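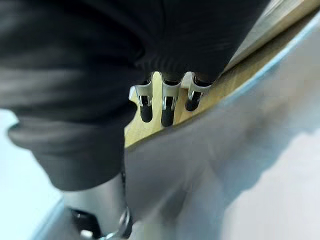 Skustavport Residents' Services
Home and Workroom Guidance
Leaflet 2056: Dark Fabrics and Light Wood in the Same Room

Revised May 1, 2025. Replaces all earlier versions.

Scope

This leaflet is intended for residents who sew, mend, press, fold or store fabric on an unpainted or clear-finished wooden surface. It applies to kitchen tables put to occasional use as well as to the fixed benches in the shared workrooms at Tratov and Oakley. Painted and laminated surfaces are covered separately.

Charcoal, black and navy cloth should be handled with some care on pale wood. Loose dye may mark the wood, and fine dust from the wood will show on the cloth. Most of the difficulties reported to this office concern one or the other.

Before the fabric is brought to the table

Wipe the surface with a barely damp cloth, following the grain, and then with a dry one. Allow it to dry completely. A surface that feels cool to the palm in a warm room is usually still holding moisture.

Run a hand slowly along the edges of the table. Any place that catches the skin will catch a knitted or brushed fabric. Rough places may be smoothed by hand with 300 grit paper, working along the grain only, after which the dust must be wiped away and not brushed onto the floor.

New dark fabric should be tested for loose dye. Dampen a corner of white cotton, press it firmly against an inside seam or selvage, and hold it there while counting slowly to thirty. If color appears on the cotton, wash the fabric separately in cold water and repeat the test. Fabric that continues to give up color after the third wash should not be left lying on bare wood at all. Use a cotton sheet beneath it.

Handling brushed and napped cloth

Brushed fabrics have a direction. Stroke the surface lightly with the back of the hand: one way it will lie smooth, the other way it will look darker or rougher. Mark the smooth direction on the reverse side with a pin or a small chalk arrow before cutting. Two panels cut in opposite directions will look like two different colors once they are sewn together, and there is no remedy for this afterward.

Lint should be lifted and not rubbed. A strip of wide tape wound around the hand with the sticky side out is suitable for most household purposes. Fabric brushes are also acceptable provided that they are clean. The brushes supplied in the Tratov workroom are to be combed out after each use and returned to the hook.

Do not iron brushed cloth on its face. Turn it over, place a spare piece of the same material or a thick towel beneath it, and lower the iron without pushing. Creases along a fold respond better to steam held a short distance above the cloth. Never use a wooden table as an ironing board, even with a blanket over it. Steam passes through the blanket and leaves a white bloom in the finish.

Hanging and draping

Heavy cloth that is left in a bunch will crease at the lowest point. Where it must be hung for a short time, spread its weight over as wide a support as possible. A rounded rail is preferable to a hook. The back of a chair will serve if it is covered with a towel.

Where cloth is held at a hem or edge, the following should be observed:

Grip the seam allowance or hem in preference to a single layer.
Keep anything that presses on the cloth smooth and free of rust.
Release the cloth before moving it. Pulling it free will bruise the nap.
Do not leave napped cloth gripped overnight.
Lift both ends of a long piece together.

Marks left by pressure can often be raised by steaming from the reverse side and brushing gently once the cloth is dry. Marks in velvet and similar deep pile may be permanent.

Removing dye marks from light wood

Act promptly. Blot the area with a dry white cloth and do not rub. Mix one teaspoon of mild dish soap into 500 milliliters of lukewarm water, dampen a clean cloth, wring it out thoroughly and wipe in the direction of the grain. Follow at once with clear water on a second cloth, then dry. Most fresh marks on a sealed table will come away at this stage.

For marks that remain, residents may apply a paste of baking soda and water with a fingertip, leave it for five minutes and wipe it off. Test the paste first on the underside of the table. Bleach must not be used on any bench belonging to this office. It lightens the wood unevenly, and the repair is charged to the household that made the booking.

Oiled surfaces require fresh oil once the cleaning is finished. Apply a thin coat, leave it for the time stated on the container and remove all excess. Fabric should be kept off a newly oiled surface for at least eight days. Cloths used for oiling must be laid flat outdoors to dry before disposal, as crumpled oily cloths can heat up and catch fire without a flame.
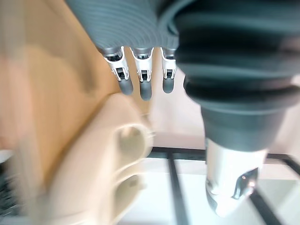 A resident of the Pomance building has written to say that the eight days asked for after oiling are too few in a cold room, and that a dark wool blanket laid on her table on the ninth day still picked up a shiny patch along one fold. She now presses a sheet of plain paper to the wood under a heavy book and leaves it overnight. If the paper comes up clean in the morning, the table goes back into use.

This office accepts the point. The paper test is recommended in any room that is unheated or poorly aired, and it may be used elsewhere at the resident's discretion. Plain white printer paper is suitable. Newspaper is not, for reasons that will be clear to anyone who has wrapped dishes in it.

Where a shiny patch has already formed on wool, lay the cloth on clean paper towels, cover it with more of the same and press by hand. Replace the towels until no further oil appears. The item may then be washed according to its label, or taken to a dry cleaner with a note of the oil used.

Folding and storage

Fold napped fabric with the face inward and place a roll of tissue in each main fold. Large pieces are better rolled on a cardboard tube, nap inward, and covered with a cotton pillowcase. Plastic bags should be avoided for any storage longer than a few days. Shelves of bare wood are to be lined with washed cotton or acid-free paper, and the lining should be changed every June.

Dark cloth fades along an exposed fold even in a room that receives little sun. Turn stored pieces and refold them along a different line when the lining is changed.

Use of the shared benches

The benches at Tratov and Oakley may be booked through the front office. Each bench will bear an evenly spread load of up to 300 pounds and should not be sat or stood upon. Wet fabric, open dye and uncovered irons are not permitted on the bench tops. Irons are to be used only on the boards provided.

At the end of a booking, pins are to be collected with the magnet kept in the drawer, the bench wiped with the grain, and any new mark entered in the bench book with the place and the likely cause. Marks reported on the same day are not charged.

Printed copies of this leaflet are available at the front office in Skustavport. A large-print copy is kept at each site.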